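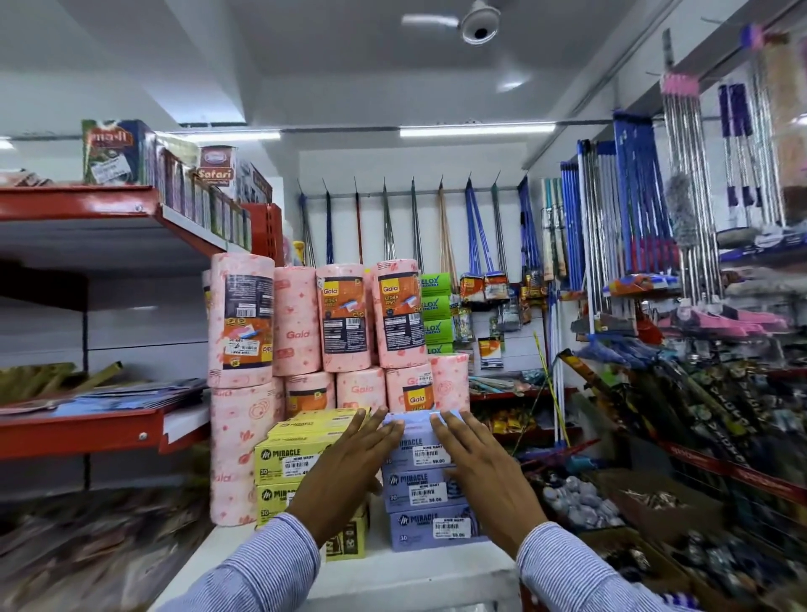
Automation in our stores: questions from staff

This page answers the questions most often put to Plastow Stores by its store teams about the Prelen ordering and shelf-planning system. It applies to all 66 stores.

What does Prelen do?
Prelen reads sales and delivery records overnight and prepares the next order. It also issues a shelf plan, which tells staff where each line belongs and when a display should change. Household and cleaning lines were the first to move across, in February.

Does the system replace shelf work?
No. Stacking, facing up and checking price stickers remain manual tasks. Boxed goods on counter displays are still straightened by hand, and the time allowed for this work has not been reduced.
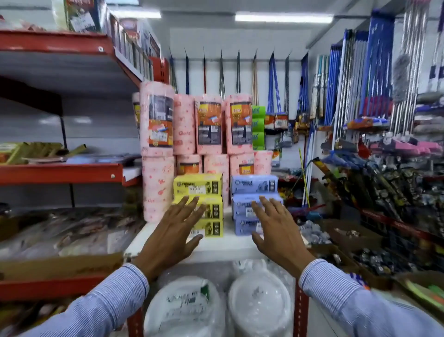
Squaring up boxed stock on an aisle display, with kitchen rolls behind.

Which duties have changed?
Handwritten order sheets are no longer used. Staff who previously completed them now review the proposed order before 4 pm and may alter any quantity. Changes above 400 units require the store manager's approval.

Will positions or hours be cut?
No position will be made redundant as a result of Prelen. Hours formerly spent on ordering have been moved to the shop floor and to customer service. Employees whose roster has changed may request a review in writing.

What if the plan does not suit our store?
Narrow aisles and older shelving do not always match the standard layout. Staff should use their judgement, keep the walkway clear and record the change under "Local variation" – no further permission is needed.

Is individual performance measured?
Prelen holds no records on individual employees. It does not time tasks or rank staff.

Who can I contact?
Enquiries may be directed to Arlindo Rocha, Store Systems, on extension 736.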